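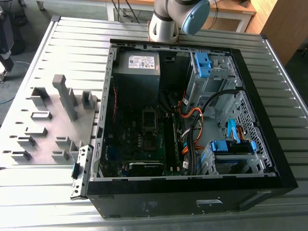

Jarkel: Taking Apart Old Desktop Computers with a Robot Arm

Student project report, 2021-01-28

This site uses cookies to remember your settings. By continuing to read you accept them. OK / More information

1. Purpose of the project

The purpose of the Jarkel project is to let a robot arm do the first and most boring part of recycling a desktop computer. In the shared workshop at Sivgate there is a shelf of old computers which are given to us by the people of the neighborhood. Somebody must open them, pull the connectors, take out the memory and the drives, and sort the parts. The work is slow, and after a few machines the fingers are cut by the metal edges.

Our task was limited from the beginning. We did not try to build a system that can take apart every computer. We wanted to find out which steps a small arm can do without help, which steps it can do when a person prepares them, and which steps should stay with the person. The side cover is always removed by hand before the robot starts.

2. Workspace

The workspace is a metal table with a slatted top, made of aluminum strips with grooves between them. The arm stands behind it, bolted to its own mounting plate, and it reaches forward over the table. The computer lies on its side with the open side up, so that the motherboard is at the bottom and everything is reached from above. The front bezel is always on the right side. We kept this rule also for cases where it was less comfortable, and it saved us a lot of work in the program.

At first we put the table beside a window. The camera then saw one part of the table almost white and could not separate the strips from a silver case edge. We moved the table once and we added a lamp, but the light is still not even. The problem is smaller inside the case, where most of the surfaces are dark.

On the left of the computer we have the fixture plate. It carries the holders for tools and small parts: some narrow upright ones, some open boxes, a low tray and one tall post. The plate lies flat on the table. In the first version it was standing directly against the case, and the wrist of the arm touched the tall post whenever it turned above the power supply. We moved the plate to the left and rotated the parking position of the wrist.

3. Hardware and program

The arm is an older model which the workshop repaired before our course. The gripper has two fingers. The original fingers were too thick to go between the memory slots and the cable bundle, therefore we made new ones with a tip width of 12 mm. Later we made a hooked pair for connectors. The control box was bought used from Fedoruk, a small shop for industrial surplus, and it came without a manual. We spent nearly two weeks to find which input was the emergency stop, and we do not recommend this way to other students.

The program has three parts. The first part looks at the case from above and finds the motherboard, the power supply and the drive cage. The second part chooses the next step from a fixed list. The third part moves the arm. When the first part is not sure, it stops and shows a question on the screen, and the person clicks on the correct place. We planned this as a temporary solution, but it stayed until the end – it is simple and it prevents many bad movements.

4. Order of work

The list of steps was changed many times. The version we used in the final tests is:

a) Find the case and check that it did not slide.
b) Pull the flat cable from the drive, and lay it to the side.
c) Move the thick cable bundle away from the board.
d) Open the latches of the memory slots and lift the modules, if there are any.
e) Release the plastic clips at the drives and pull the drives out.
f) Pull the remaining connectors from the board.
g) Wait for the person, who removes the screws of the power supply.

Step c) is the most difficult. In many cases a thick black bundle comes from the front panel, bends to the middle and goes down beside the board, and thin colored wires are looped around it. A person sees immediately which wire is above which. Our program does not see it. It closes the gripper on the bundle, lifts it by a small height, waits, and looks again. If the bundle did not move as expected, the gripper opens and tries at another point, closer to the front.

Step e) was easier than we believed. The blue color of the clips and latches is very useful, because almost nothing else in a case has it, and the camera finds them also in bad light. The difficulty is the flat cable, which in some machines is light blue too. For this reason the cable is handled before the clips.

5. Tests

We tested on 16 computers. Each try of one step on one part was written down as one attempt. An attempt was a success when the part came free and was placed in the correct holder or area, without a person touching it. If the person only clicked on the screen, we still counted it as a success, and this should be remembered when reading the result.

Attempts in total: 324
Successful: 268

The result is better than our goal for the clips and the memory, and worse for the cables. Most of the failures with cables had the same form: the fingers closed on two wires in place of one, the pull became too strong, and the program stopped the movement. This stop worked in every case where it was needed. One connector was broken before we had set the force limit correctly, and we did not include that machine in the tests.

Another group of failures came from the case itself. A light case moves when the arm pulls to the side, even by a small distance, and then all positions are wrong. We tried rubber feet under the case, and they helped. Two clamps on the table strips helped more, but they took space that the arm needed at the near corner. In the end we used one clamp and the rubber.

6. What we would do in a different way

The fixture plate should be planned together with the movements, not before them. We drew the holders in July, when the arm could not yet move, and several of them stand in places where the arm reaches them only with a strange elbow position. One holder was never used.

We would also buy the lamp earlier. And we would keep a written list of every change in the position of the table. Twice we looked for an error in the program for a whole evening, and the reason was that the table was pushed by somebody who cleaned the floor.

7. Next steps

The next group at the workshop wants to add an automatic screwdriver, so that step g) can be done also by the arm. The holder for it needs to be taller than the present ones. A school workshop in Tulton asked for our files and will try the same order of work with a smaller arm. We have sent them the drawings of the fingers and of the fixture plate, together with the list of steps. The program will follow when the comments inside it are translated to English.

Shared 41 times

3 comments

Guest
Did you try to pull the flat cable by the connector and not by the cable itself? On my old drives the cable came out of the plug after a few years.

Project author
Thank you for the question. Yes, the hooked fingers take the plug from both sides. With the first fingers we pulled on the cable, and it was not good for the cable.

Guest
Nice report. I have a similar table and the grooves confuse my camera also. I put a grey mat under the case and it became much better, maybe you can try it.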